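Hikex Pyo – Local Probe for Internal Uptime Checks

Home / Monitoring / Probes / Pyo

Pyo is a small network probe that sits inside your building and checks the things a public uptime service can't reach: file servers, printers, door systems, cameras, internal web apps, database ports. It sends the results to your Mikska account, where they appear next to your outside checks.

If you already use Mikska for your public site, you don't need a second login. The probe shows up as one more location in the list.

What it checks

Pyo can run the following check types:

Ping (IPv4 and IPv6)
TCP port open or closed
HTTP and HTTPS, with optional text match in the reply
DNS lookup against a server you name
Certificate expiration date
SNMP value above or below a limit

Each check has its own interval, timeout and number of retries. A check that fails is tried again before anything is marked as down. The default is 3 retries. You can set it to zero for things that should never miss a beat, but expect more alerts that way, mostly from Wi-Fi devices.

Response time is stored for every check. The graph in Mikska shows the last day by default and can be widened to 12 months. Gaps in the graph mean the probe itself was not reporting. They do not count as downtime for the service being checked, and they are drawn in gray so the two are not mixed up.
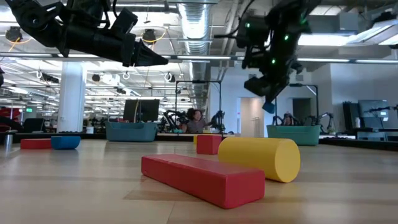
Red, yellow and blue foam blocks on a light wooden floor

How it connects

The probe needs one Ethernet cable and an outbound connection on port 443. It does not need any inbound ports, a fixed IP address or a change to your router. All traffic goes out to the Mikska collector at Skavside over TLS. If your network uses a proxy, enter the proxy address on the setup page before you register the probe.

When the internet line is down, Pyo keeps running its checks and stores the results. They are uploaded once the line is back, with the correct times. Alerts for that period are not sent late. They go into the log, marked as "held."

The probe can also sit on a VLAN trunk. Add each VLAN on the setup page and pick which one a check should use. Without this, the probe can only see what its own subnet is allowed to see, and most of the "everything is down" tickets we get come from a firewall rule between subnets. Try a ping from a laptop on the same switch port before you open a ticket.

Setup

Plug in the network cable first, then the power. The light on the front blinks amber while the probe gets an address and turns solid green when it has reached Skavside. First start takes longer than later ones because the probe downloads its current firmware.

Log in to Mikska, open Locations and choose Add Probe. Type in the code from the label on the underside. Give the probe a name that says where it is. "Pyo" is a poor name once you own two of them.

After that, either add checks by hand or run a scan. The scan lists every device that answers on the subnet and suggests a check for each one. Nothing is turned on until you tick it. Phones and laptops will be in the list too and should usually be left alone, or you will get an alert each time somebody goes to lunch.

Alerts

Alerts go out from Mikska, so the settings are the same as for your public checks: email, text message, webhook. A contact can be tied to a single probe, which is useful if each site has its own person on call.

Set a parent for each check where it makes sense. If the switch in the back office is the parent of four printers and the switch goes down, you get one alert for the switch and none for the printers. The scan tries to guess parents but is often wrong with unmanaged switches – go through the list yourself.

Maintenance windows can be one-time or repeating. Checks still run during a window and the results are kept, but they are left out of the uptime percentage.
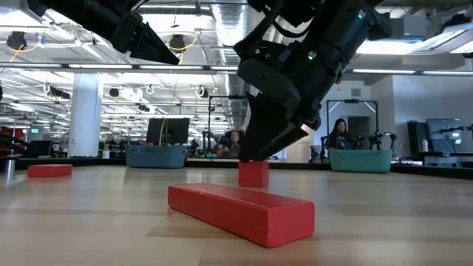 Specifications

Network: one Gigabit Ethernet port, no Wi-Fi
Power: USB-C, adapter included, or PoE
Cooling: passive, no fan
Mounting: desk or wall, screws included
Checks: up to 3,000 per probe
Shortest interval: 12 seconds
Local storage: enough for 2 weeks of results at default intervals
Firmware: automatic, can be set to a time of day
Warranty: 3 years

The check limit is a hard one. At the shortest interval the practical limit is lower and depends on the check type, with HTTPS being the heaviest. Mikska shows the load on each probe under Locations. If it stays in the red, make the intervals longer or add a probe.

In the box

Pyo probe
USB-C power adapter and cable
Short Ethernet cable
Wall plate and screws
Quick start card

Plans

The probe works with every paid Mikska plan. Internal checks are counted separately from public ones, so adding a probe does not eat into the checks you already have. On the free plan you can register a probe and see current status, but history and alerts are turned off.

There is no extra monthly fee per probe.

Common questions

Can I run the probe without Mikska?
No. The setup page on the probe shows its own network status and nothing else.

Does it replace outside monitoring?
No. A web server can look fine from inside the building while nobody outside can reach it. Use both, and compare them when you are trying to work out whether the fault is in the server or in the line.

Can I use it as a virtual machine instead?
A virtual version is planned for November. It will use the same registration code system.

What data leaves my network?
Check results, device names as you typed them, and the addresses being checked. Page content fetched by an HTTP check is compared on the probe and then dropped. Scan results are sent only if you press Save.

What happens if I cancel?
The probe stops reporting at the end of the paid period. You can export history as CSV before then. The hardware is yours and can be registered to another account after you remove it from the first one.

Related products

Mikska Public Checks
Mikska Status Page
Hikex PoE injector
Spare wall plate for Pyo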